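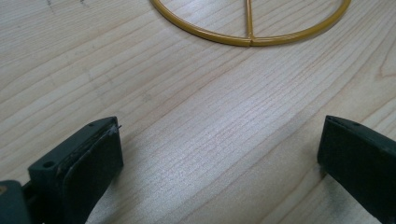 Looking after a pale wooden tabletop

I love a light wood table! Ours came from a little shop in Brindville and it gets everything thrown at it – homework, bread dough, mending, the lot. A few habits keep it looking lovely.

Wipe with the grain, always. A soft cloth wrung out in warm water with 2 drops of washing-up liquid does for everyday grime, then go over it straight away with a dry tea towel.

For cup rings, try a dab of plain mayonnaise left on overnight. I laughed when Gavin MacKinnon told me that one, but it's brilliant (test a hidden corner first!). 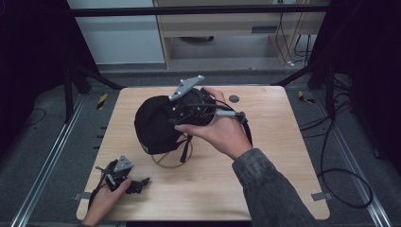 Rounded corners are kinder to hips, and easier to dust.

Sticky label left behind? Rub in a little olive oil, wait ten minutes and it rolls off under your thumb. Crayon comes away with a pencil rubber and some patience.

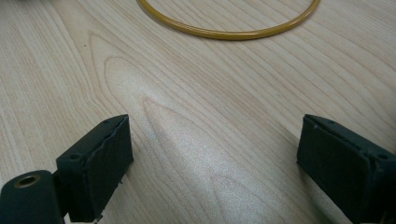

Filed under: Wood & Furniture

Tiny scratches almost vanish if you rub them with half a walnut – so satisfying! Every October I give the whole top a thin coat of beeswax, leave it 39 minutes while I have my tea, and buff until my arm aches.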